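Barredo 617 Electric Steamer
Section 2: Steaming and Descaling 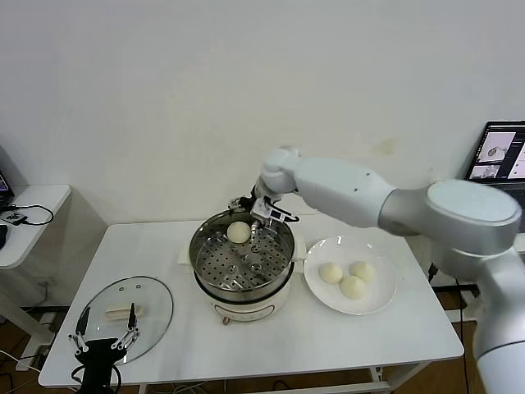 Fig. 2. Bun on the perforated tray.

2.1 Steaming

1. Stand the base on a level, heat-resistant surface, clear of wall cupboards.
2. Pour cold water into the base up to the MAX line. Do not add stock, milk or salt.
3. Fit the steel insert and place the food in a single layer. Keep at least 2 cm between buns.
4. Fit the lid and plug in at the mains.
5. Select a time. Plain buns from chilled need 14 minutes; filled buns may need longer.
6. At the end of the cycle, switch off at the wall and lift the lid away from you.

CAUTION: Steam burns. Use oven gloves when lifting the lid or insert.

Note: If the water runs out, the heater cuts off. Let the base cool before refilling.

2.2 Descaling

Descale after every 50 cycles, or sooner in hard water areas.

1. Unplug the base and let it cool fully.
2. Fill to the MIN line with equal parts white vinegar and water.
3. Leave to stand for one hour. Do not heat.
4. Empty, rinse twice and wipe dry.

CAUTION: Never put the base in water or in a dishwasher.

Spare lids and inserts: Jenari Parts Desk, Tindisbridge.
Revised May 14, 2021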